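Teaching Jevo where the bricks are

I spent most of Saturday on the Jevo perception code again. The stacking task runs on two arms, and each arm has its own wrist view plus the fixed view of the table. Until this week the planner only trusted the fixed one.

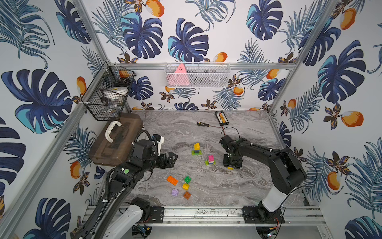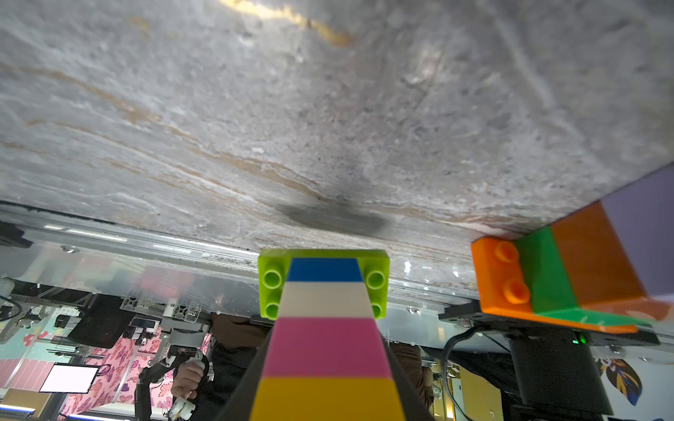

Fixed view first, then a wrist view with a stack of bricks close to the gripper.

The trouble with the fixed view is depth. Once a gripper gets near a tower it hides the studs, and the pose estimate drifts. The wrist view sees the studs fine, but the background is a mess for the segmenter, and the marble pattern in the tabletop doesn't help. I now mask everything past the table edge before matching.

Handalov, our planner, used to throw out any pose older than 600 ms. With both views merged that was dropping good ones, so I made the limit a setting per view. I also fixed the time offset between the two streams, which was 18 ms.

The log replay passes on all 1359 saved poses except 2, both on pink bricks. I'll look at the color thresholds next and then merge the branch into Montoya.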